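4.3 Filling and settling the sample bottle

Read section 4.2 (Collecting soil from the garden bed) before starting. The Trurkus soil kit needs a clear container with straight sides and a lid that seals.

1. Remove stones, roots and mulch from the sample. Break up clods by hand.
2. Fill the container to one-third with loose soil.
3. Add water to the shoulder, leaving a small air gap.
4. Add one level scoop of dispersant (white sachet, Zolonness pack).
5. Close the lid and shake for 10 minutes. Clay-heavy soils need 12.
6. Stand the container on a level surface, away from direct sun and vibration.

CAUTION: Dispersant irritates the eyes. Rinse with clean water if contact occurs.

NOTE: Thin plastic creases under hand pressure. Creasing does not affect the result, but take readings from a smooth part of the wall. Glass gives a clearer reading line.
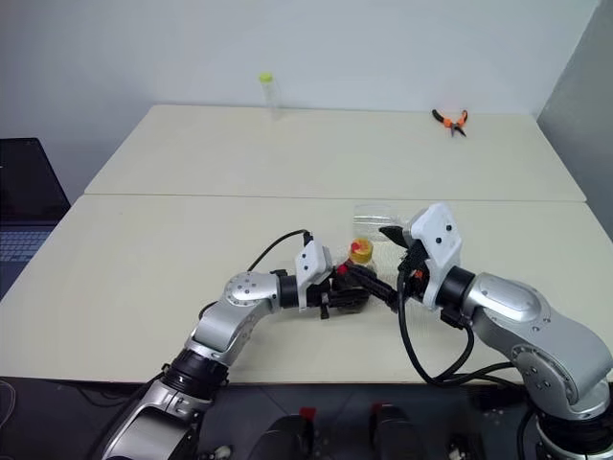
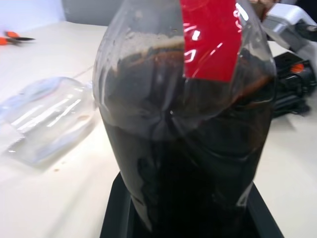 Second picture: pale sandy layer over dark material, with a wavy boundary.

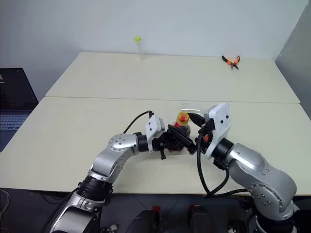 7. Mark the top of the sand layer after 2 minutes. Do not lift or turn the container to do this.
8. Mark the top of the silt layer after 7 hours.
9. Mark the clay layer once the water has cleared. In heavy soils this may take several days.
10. Measure each layer in millimetres and enter the values in Table 6.

NOTE: Organic matter floats. Leave it out of the total depth.

If the layers cannot be told apart, repeat from step 1 with a fresh sample. Do not reuse dispersed soil.

4.4 Disposal

Pour the contents onto a garden bed. Do not empty soil into a sink or stormwater drain.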